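Chapter 4
Choosing a Two-Armed Kit: What You Pay For and What You Get

By the end of this chapter you should be able to read a kit offer slowly, tell the parts of it that matter from the parts that are there to please the eye, and write a short review that another buyer could lean on.

When Mwende Muli first went looking for a pair of small robot arms for her workshop in Mwaipopo, she did what most of us do, and I include myself in this. She opened the brochure, turned straight to the page on lifting strength, and hardly glanced at the rest. The kit she had in mind was the Tadeck, sold by a firm called Kodermont, and she told me later that she could have recited how much each arm would lift long before she had thought to ask how the fingers were fitted, or who would answer the phone if one of them came loose.

We will keep coming back to the Tadeck in this chapter, partly since it is a fair example of its kind (neither the cheapest nor the fanciest!) and partly because Mwende was good enough to lend me her notes. She had the kit on trial for 25 days, and she wrote down a great deal, including some things about the packing foam that I have left out.

Her notes fall under a few plain headings. Setting up took her 14 hours spread over several evenings, a good part of it spent on cables. The printed guide was clear on wiring and thin on everything after that. The service plan, which costs extra, covers the motors but leaves out the fingers, and you would only learn this on page 42 of the terms.

Then there is the matter of what to try the arms on. Blocks and cups are the usual choice, and they are fine for a first morning, but they forgive a great deal. Dörte Reinholz, who reviewed the same kit for the Pidomgate buyers' group, prefers artificial flowers. The stems are thin and lie across one another, the blooms are wide and catch on their neighbors, and the two arms have to share a small patch of table without getting in each other's way.

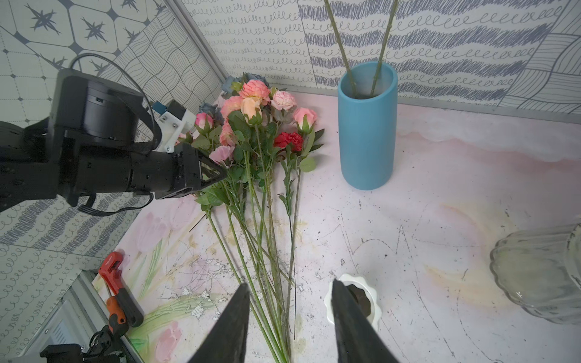

Figure 4.1. Flower work with two arms. The stems lie between the open fingers of the right gripper, while the left gripper touches the edge of the blooms.

Look at the figure again when you reach Section 4.2, where we take up finger shape and opening width. For now, jot down two questions you would put to the seller about a job like this one, and keep them by you as you read.

4.1 Reading the Offer

Start with the parts list, and read it with a pencil in your hand. Mark every item that comes in the box, then every item described as optional, and compare the two before you look at the price.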